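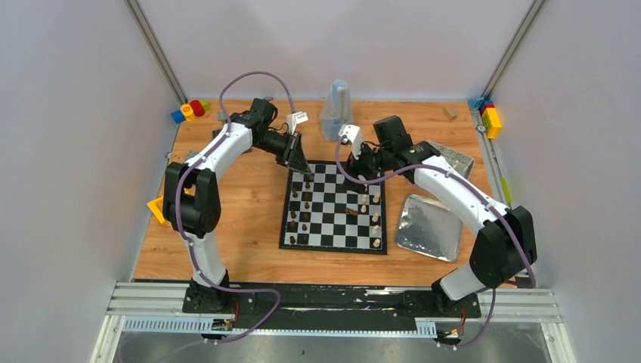

Two arms, one chessboard, at the Kesley open day.

I went to the Kesley open day on a Thursday in September mostly to keep my neighbor Kulap Meesuk company, and I'm still thinking about it, which I can't say for most things I get dragged to. There was a good deal to look at, but the two of us spent most of our time at the chess table, along with a crowd of 15 or so, all leaning in like grandparents at a school play.

Now, I had come expecting to be dazzled by brilliant moves. Computers have played better chess than I do for most of my life, and I made my peace with that long ago. What Mirjam Koller, who ran the demonstration, wanted to talk about was the picking up - how hard it is to close a gripper on a small wooden piece without nudging its neighbor. She told us they had tried the same grasp 600 times that summer, and she was quite cheerful about how many of those went badly.

I wish more companies would show their work this way, slow parts and all. We get plenty of polished videos, and I think they leave people either frightened or bored. Kulap asked four questions on the spot and two more in the parking lot, and I'd gladly go again next year.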